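Módulo 6. Cosmética facial: mascarillas de lámina y cuidado del soporte textil

Última actualización: agosto

6.1 Composición del sérum

La mascarilla de lámina consta de un soporte y de un sérum acuoso. En las formulaciones tratadas en este módulo (Ostlow, Parnent) la fase acuosa contiene glicerina como humectante, un espesante polimérico y un sistema conservante. El pH se ajusta a 5 con ácido cítrico. Los extractos vegetales se incorporan en frío, al final del proceso.

6.2 Soporte

Se distinguen la celulosa no tejida, el hidrogel y el algodón reutilizable. El soporte reutilizable se impregna en el momento de uso y se lava después de cada aplicación. El gramaje condiciona la retención de sérum y el tiempo de contacto. 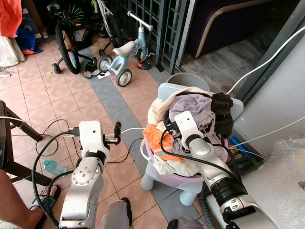 El lavado del algodón reutilizable, junto con el de cintas y toallas faciales, se realiza a 60 grados, con detergente sin suavizante. El suavizante deja un residuo catiónico que reduce la absorción del tejido. Los textiles faciales se separan de la ropa general: un montón de ropa con un cesto de plástico lavanda sobre una silla infantil azul claro corresponde a colada doméstica mezclada y no es un punto de recogida válido para el soporte. Se utilizará una bolsa de malla cerrada.

6.3 Aplicación

Limpiar, aplicar tónico y extender la lámina desde la frente hacia el mentón. Retirar antes de que el soporte se seque. No aclarar. El exceso se distribuye por el cuello.

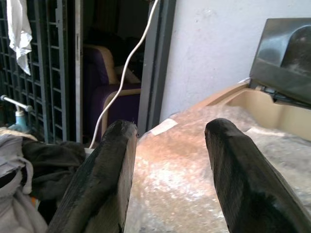
La manipulación de láminas de hidrogel exige pinzas o espátula limpias, de superficie lisa. El borde se rasga con facilidad si el útil presenta aristas. Unas puntas romas y redondeadas como las de los dos dedos negros son adecuadas en cuanto a forma; el recubrimiento rayado y mate, en cambio, sería motivo de descarte para un útil de cabina, dado que las rayas retienen producto y dificultan la desinfección.

6.4 Práctica

Comparar los soportes Luangrath y Gatov. Pesar cada lámina antes y después de la impregnación, anotar la diferencia y repetir tras unos 58 minutos en envase cerrado. Entregar la tabla el miércoles.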